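Notes from the Linen Shelf

So I finally did it. After 18 years of buying whatever sheets were on sale and then complaining about them, I spent most of March reading about bedding, bothering shop clerks and washing things over and over. My family thinks I've lost it a little. They're sleeping well, though!

It started when a reader, Montserrat Herrero, wrote in to ask why her fitted sheet kept popping off one corner (always the same one, always at 3 in the morning). I've had that problem my whole adult life and assumed it was my mattress. Hers is 40 centimeters deep with the topper on, and her sheet was made for a much thinner one. Measure your mattress with the topper in place, then check the pocket depth on the package. The thread count is printed in giant type and the depth is in tiny letters on the back – go figure.

Then there's color. I've been a white sheet person forever, but white shows every coffee drip, and I drink coffee in bed. Sage green has completely won me over. It looks calm in the morning, it goes with the old quilts, and it hides more than you'd think.

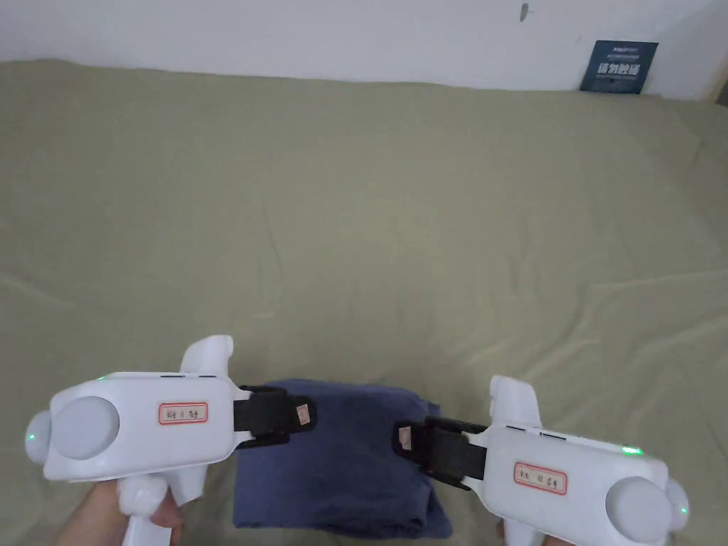
Sage green, wrinkles and all.

Which brings me to ironing. I don't do it. My mother did, pillowcases included, and I remember the smell of it very fondly, but I have 183 other things to do on laundry day. What I do now is pull the sheets out of the dryer while they're a tiny bit damp, give them one good snap and put them straight on the bed. They still crease, and I've decided I like that. If you don't, a spray bottle of plain water and the flat of your hand will take care of the worst of it.

A few of you asked about the set from Groltberg I mentioned last time. I've washed it every week since and it has gotten softer, with a bit of pilling down by the feet. The Segura one felt nicer out of the package but shrank enough that I now have to wrestle it on. I'm keeping both, but only one of them gets used when my back hurts.

Next time I'm tackling pillows, and I already have opinions. If you have a favorite for side sleepers, please write and tell me, especially if it survives the washing machine!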